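Gellov Office Care – cleaner for doors, handles and glass, part time
Posted 2018-04-13

We are a small cleaning company and we look for two persons to join our day team in the Silton office building. The work is mostly on the things which people touch: door handles, push areas, frames, light switches, rails. The floors and the toilets are done by another team in the evening, so you will not be asked to do them.

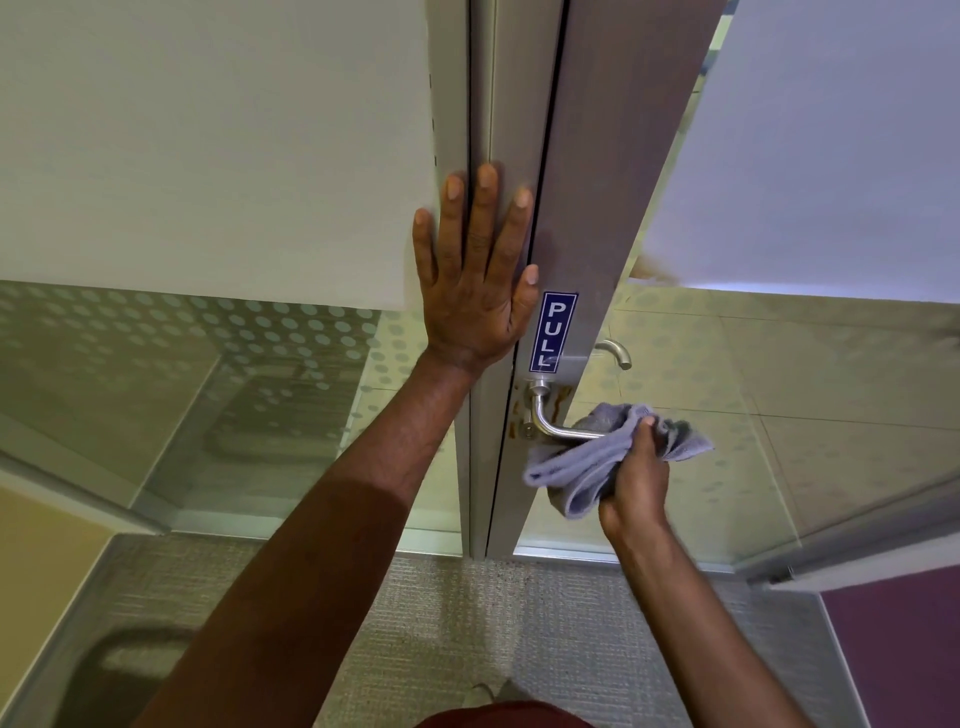
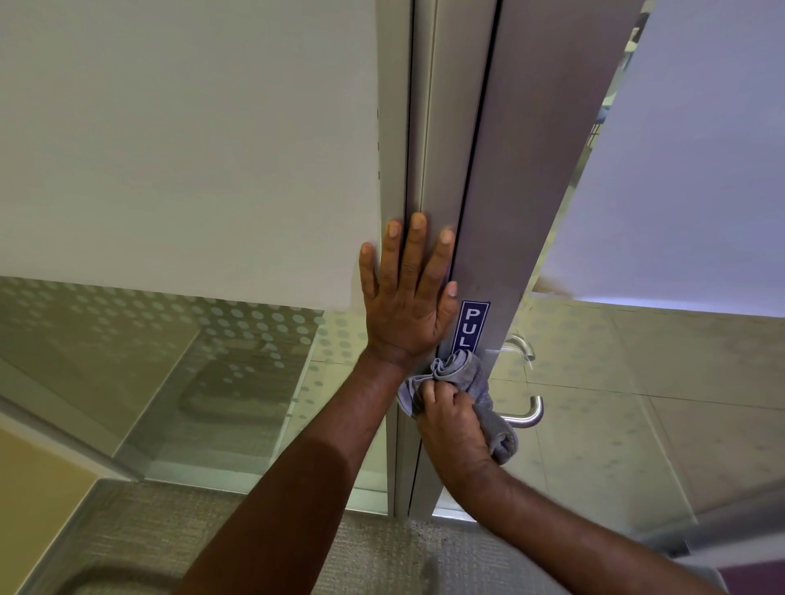

Door work with a microfiber cloth: one hand keeps the door, the other one wipes.

What you will do

Every shift you follow a round through the building, beginning at the ground floor. On each door you wipe the lever handles on both sides, the area near the lock, the metal frame and the small PULL sticker. Please go gently over the sticker, the corners come up easily. If you find brown stains under a handle, you first try with a damp cloth, and if they stay you write the door number in the round book. Do not use a metal sponge on the steel or on the aluminum – the scratches can not be repaired.

The doors are in use during the day. We ask you to step back and let people pass, also when you are in the middle of a handle.

Hours and pay

The shift is four hours, in the morning or after lunch, and you can tell us which one you prefer. The pay is 1000 a month before tax. After the first winter, in December, there is also one extra payment for everybody who is still with us. Cloths, gloves and work shirt are given by us and we wash them.

What we ask from you

You do not need experience in cleaning. You should be able to stand and walk for the whole shift, and to bend down to the bottom of a door many times. Basic English is enough to read the labels on the bottles. We prefer somebody who works calmly and does the back side of the handle too, where it is not seen.

New colleagues walk the round together with an experienced cleaner for the first two weeks. These weeks are paid in full.

How to apply

Write a short letter, half a page is fine, and leave it at the Gellov desk in the Bandara entrance, or send it through the contact form on our page. Please write your phone number and from which date you can start. We answer every letter, but it can take us several days.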